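Finding the cause of a gripper that stops short of the object

This page covers one fault: the arm reaches its target, the gripper closes, and nothing is picked up because the fingers stopped above the part. It applies to table-top arms running pick routines in simulation or on the bench.

Before you start

Set the speed limit to 20 per cent. On real hardware, keep a hand on the stop button and stay out of reach of the arm. A height error can just as easily send the gripper into the table.

Step 1. Check the units

Object files drawn in millimetres and loaded as metres are wrong by a factor of 1000. Partial errors are harder to spot. Open the log and compare the commanded height with the height of the tabletop.

Step 2. Check the tool offset

The offset runs from the wrist flange to the fingertips. If the gripper was changed and the offset was not, every pick will miss by the same amount. Measure it again and enter the new value in the tool file.

Step 3. Check the collision margin

The planner keeps a clearance around the table. Where this is larger than the part is tall, the arm will stop early and may still report success. Reduce the margin for the fingers only – leave it alone for the other links.

Step 4. Test again

Run 100 picks from the same start pose and save the log. Repeat with the parts moved to a different area of the table.

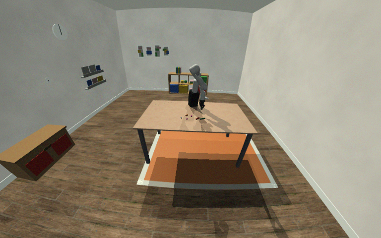

Furnerach, October – The gripper is pointing down just above the tabletop, with small parts lying in front of the arm. The fault in this setup was traced to Step 3. The Tredard planner had a margin of 4 cm on all links, fingers included.

If the fault remains after Step 4, send the log and the tool file to Annelore Wendt.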